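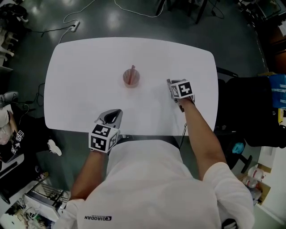 **Handheld gripper demonstration** is a way of gathering examples for a robot learning system without using a robot. A person holds a gripper in one hand, or one in each hand, and performs a task with the gripper's jaws in place of their own fingers. The motion of each gripper is recorded and later used to train a control policy, which is then run on a robot arm fitted with a similar gripper.

## Equipment

A typical handheld gripper has a grip, a trigger or lever that closes the jaws, and some means of tracking position. In many designs a cube printed with black-and-white square patterns, known as fiducial markers, is fixed to the body. Cameras that can see at least one face of the cube can work out where the gripper is and which way it is turned. Other designs rely on a camera mounted on the gripper itself, or on inertial sensors. Some units store data on board, while others send it through a cable.

A head-level camera is often added so that the policy learns from a view of the whole work surface. Its clock has to be matched to those of the grippers before recording starts.

## Procedure

Sessions are usually held at a table with a small number of everyday objects on it. Cups are common, with or without a straw, as are bowls, cloths and boxes. One attempt at the task is called an episode. The operator starts from a rest position, carries out the task at a steady pace, and returns to rest. The objects are then moved to new positions for the next episode.

Two-handed tasks need more practice. Operators tend to bring in habits that the jaws can't copy, such as steadying an object with the side of the hand. The Pumthorpe guidelines ask new operators to complete 5 practice episodes, which are discarded.

## Data sets

The Zaltodska set contains 992 two-handed episodes of tabletop tasks. Of these, 776 were kept after review. The most common grounds for rejection were lost tracking, usually when an arm blocked the view of a marker, and jaws that had not fully opened at the start. The Gwilliam format, used for the set, stores the pose of each gripper, the jaw opening and the video under a single time index.

## Limitations

A person can reach around a table in ways that a fixed arm can't, so some recorded motions have to be dropped or adjusted. Handheld units also record little about contact force unless a sensor is built into the jaws. Transparent objects remain difficult for policies that estimate depth from video.

## See also

- Bradetti gripper
- Imitation learning
- Teleoperation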